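Folding clothes

Folding is the business of bending a garment over on itself until it takes up less room and, with luck, comes out of the drawer looking the way it went in. I've been adding to this page for a while now (it's entry 2119 in our household section, if you're trying to find your way back) and I still fold T-shirts two different ways depending on my mood, so take me as a fan and not a judge!

Background

People have been folding cloth for as long as they've had cloth. Before closets and hangers were common, most households kept clothes flat in chests, and a chest rewards a flat, square bundle. Hangers changed things for shirts and jackets, but knits stayed in the drawer - a heavy sweater on a hanger grows shoulder bumps and gets longer over time, and you never quite get it back.

The T-shirt is the garment everybody argues about. It's soft, it slides, and it has sleeves that stick out at an awkward angle. A woven dress shirt holds a crease where you put it. Jersey doesn't, so you're really just persuading it.

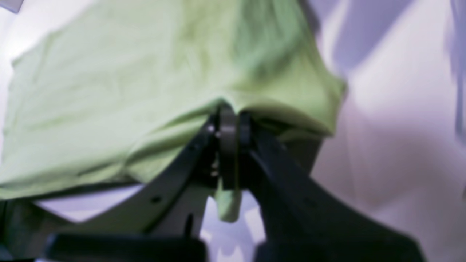 The common folds

The half fold. Sleeve to sleeve, then bottom to top. It's fast and it's what most of us learned first. The trouble is the crease right down the front, which shows up on plain light colors more than anything else.

The shop fold. Lay the shirt face down, bring each side in toward the middle, tuck the sleeves back, then fold up from the hem. You get a neat front with the collar showing. Stores like it because the size label is easy to reach, and a lot of them use a folding board so every shirt in the pile matches. My own board is a Dreker, a plain hinged thing, and I use it maybe twice a month when I'm feeling ambitious.

The file fold. Same start as the shop fold, but you keep going until you have a small packet that stands on its edge. You line the packets up like folders in a cabinet and see every shirt at once. I got 28 shirts into one drawer this way, where I used to fit maybe two stacks and a mess.

The roll. Travelers swear by it. It's good for soft things and not so good for anything with a collar. The Daza style of rolling, which I picked up from a packing leaflet, turns the hem inside out first so it makes a cuff to tuck the roll into. It looks like a burrito and it stays shut in a suitcase, which pleases me more than it should.
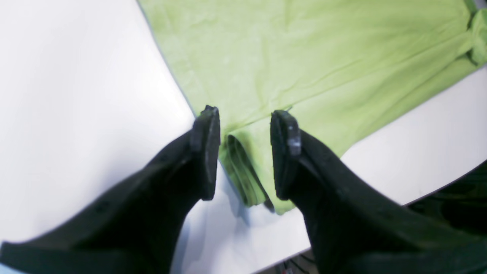
On the talk page, Stodthorpe objects that the roll shouldn't count as a fold at all, and that a proper article would move it to the entry on packing. Stodthorpe also thinks the half fold gets treated unfairly here, seeing that a shirt you'll wear tomorrow doesn't need anything better. I've left the roll where it is for now, but the second point is fair and I've toned down what I used to say.

Surfaces and timing

You can fold on a bed, but the mattress gives and the edges drift. A table or a counter is easier on your back too. Fold cotton soon after it comes out of the dryer and you can skip most of the ironing. Leave it in the basket until November and you can't - I've tried.

Smooth the cloth from the middle outward with flat hands before the first fold. Wrinkles you fold in are wrinkles you keep.

Local habits

In Drosholm, where I learned to do laundry, the shared wash house had a long counter and 9 hooks, and you folded there before you went home. Towels were done in thirds, always, and sheets took two people. I still do my towels in thirds.

See also: Ironing; Fitted sheets; Drawer dividers; Packing a suitcase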